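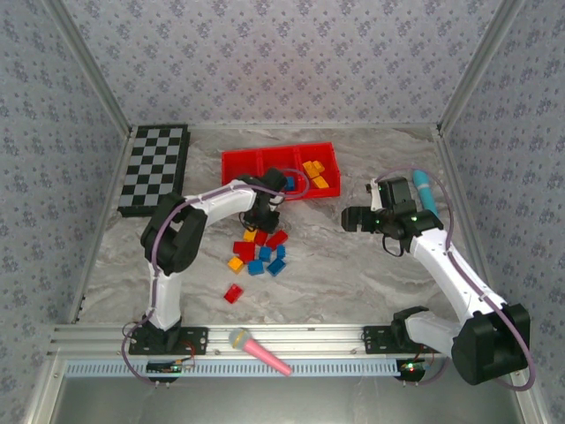

Blocks part way through, yellows going in the right-hand section.

Sorting small blocks by colour, the quick way

Posted 28/03/2026

Quick one today. Had a box of mixed red, blue and yellow blocks to get in order and this is how I do it now. Works for beads, buttons, bits of any old game.

What you need
A tray with three sections. Mine's red plastic. A Rolus one would do, or the Flimell drawer insert if the sides aren't too high.
A flat floor or table with a bit of room.
Blocks.

1. Clear a patch in front of the tray. Anything else goes to the back corner. Checkerboard can stay out, just shove it well over.

2. Tip out a small heap. Not the whole box! I did 187 in one go last July and gave up before tea. A dozen or so is plenty.

3. Heap close to the tray but not touching. Short reach, less dropping.

4. Pick your sections before you start. One colour each and stick to it. I go blue in the middle, yellow on the right, red on the left. Any order's fine, but changing halfway is a pain.

5. Do one colour at a time. Yellow first for me, easiest to spot. Then blue. Red last, and by then it's just scooping up whats left.

6. Spread the heap if they're lying on top of each other. Flat of the hand, one push. Don't stir.
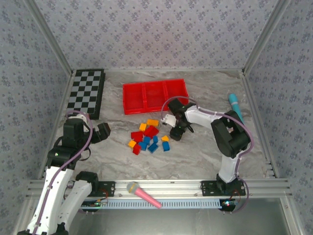 Marnock: I do mine the other way round, one block at a time off the top whatever colour it is. Slower on paper but my two stay interested for longer, and they say the colour out loud as it goes in.

Fair enough, and better with little ones probably. Try both.

7. Strays. Check the floor well away from the heap before you tip out the next lot. There's always one.

8. Empty each section into its own bag or tub. Label it. I use old Haugen tubs, 8 of them, lids long gone on most.

If the tray gets full
Stop and empty it. Piled up blocks slide over the dividers and you're sorting twice.

If you've only got two sections
Leave the last colour on the floor. Its sorted anyway once the others have gone.

Bagging and storing next time, when I've found the labels.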